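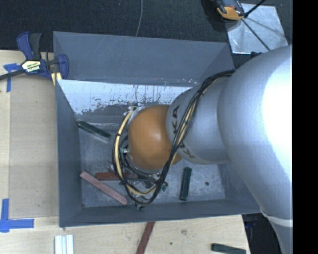
A gray bin with room to spare, on a light wooden tabletop.

Last updated: July

There is a kind of person who can't walk past a good bin, and I'm afraid I married into a whole family of them. My father-in-law kept his string in one, his seed packets in another, and the third, which was the biggest and the nicest, he kept empty on purpose, for whatever might come up. I used to laugh at that. Then I spent a long morning in Rorkinwood with Theophilus Boateng, and I came home and emptied a bin of my own.

Theophilus helps people sort out their houses. He used to run the stockroom of a kitchen shop called Ellora, where at one time he had 1,192 different items on the shelves and could find you any of them (the left-handed peelers took him a minute, he admits). When the shop closed he started doing the same thing for neighbors, first their pantries, then their sheds, and by now he has a waiting list and a van.

What he believes in, above everything, is the big plain rectangular bin. He likes them gray, so they don't shout at you. He likes them open at the top, and he likes to set one up on a table where you can look straight down into it, with a good stretch of floor showing. "You put it on the ground and you start throwing," he told me, pouring us both more coffee. "You put it on a table and you start placing."

I have tried it both ways since and he's right, though I couldn't tell you exactly why. Maybe it's just my back. A tabletop brings everything up to where your hands already are, and you look at each thing a little longer before you let go of it.

His method goes like this, and it's so simple I was almost disappointed. You choose one drawer, and only one. Everything in it goes into the bin, down to the dead batteries and the takeout menus. Then you go and have lunch! When you come back you take out whatever you can name a use for, and those things go home to the drawer. The rest stays in the bin for 20 days, somewhere you'll pass it, and if you haven't gone fishing by then, out it goes.

His friend Rainer Sauerland, a retired cabinetmaker with strong feelings about drawers, thinks this is much too soft. Rainer gives his own odds and ends two days. The pair of them have been arguing it over for years, mostly at Zariņš, the bakery on the corner, where they've each got a favorite stool and the rye rolls are worth the drive all by themselves.

As for me, I began with the drawer under the telephone, and I found a key I'd been missing since we painted the hall, four tape measures, and a birthday card I had bought for my sister and never sent. I mailed it that same afternoon. She called to say it wasn't her birthday, and we talked for an hour.

Comments

Clelto: We do this every spring with the kids' art supplies. Twenty days is generous, mine notice a missing crayon by supper.

garden_annie: Team Rainer. Two days, then gone.

Pat W.: Where do you put the bin during the 20 days if you only have the one table? Asking before my husband does.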